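Lerkstead Two-Arm Handling Set: Data Card and Collection Rules
Release 4, maintained by the Zosteletti group

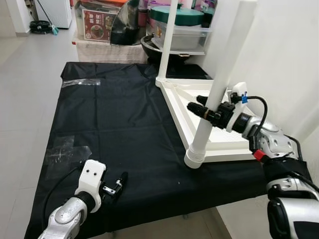 The Lerkstead set contains more than 1000 recorded episodes of two-arm work with household furniture and kitchen goods. The rules below apply to every site that contributes to it. They were first written for the Ivach site and were adopted by Maeng in April with small changes to the section on cables.

Scope
The set covers grasping, holding, turning and setting down. It does not cover tasks with heat, blades or liquids. Episodes in which a person enters the work area while the arms are powered are not accepted.

Work surface
Cloth covers are permitted on tables. Wrinkles need not be smoothed between episodes, but the cloth must not hang where an arm can catch it. Tape used to mark positions may stay in place and should be replaced when it lifts. Sites must not change the cover in the middle of a session.

Arms and grippers
Both arms remain powered for the whole episode, including tasks that need only one of them. An arm that is not in use should be kept still with its gripper open. Grip force on thin tubes and painted parts is set to the lower limit in the site file. Operators may not raise it during an episode — if a part slips, the episode ends and is labeled as a slip.

Cables
Each cable must have enough slack for the full reach of its arm. At Maeng, cables are also checked at the start of each shift. Sleeves on the forearm are optional.

Background
Ordinary household items may remain behind the work area. Mail, family photographs and anything bearing a personal name must be removed before recording.

Labels
Every episode carries one task label and one outcome label. The permitted outcomes are complete, partial, slip and stopped. A second reader checks 5 percent of labels from each site. Where the two readers disagree, both labels are kept and the episode is flagged.

Known limits
Ivach supplied most of the furniture episodes, and users should expect uneven coverage across sites. Episodes shorter than 40 frames were removed before release. Force readings from the earliest sessions are missing and have not been estimated.

Changes
Requests to amend these rules should be sent to the Zosteletti group with the site name and the section concerned. Accepted changes take effect with the next release.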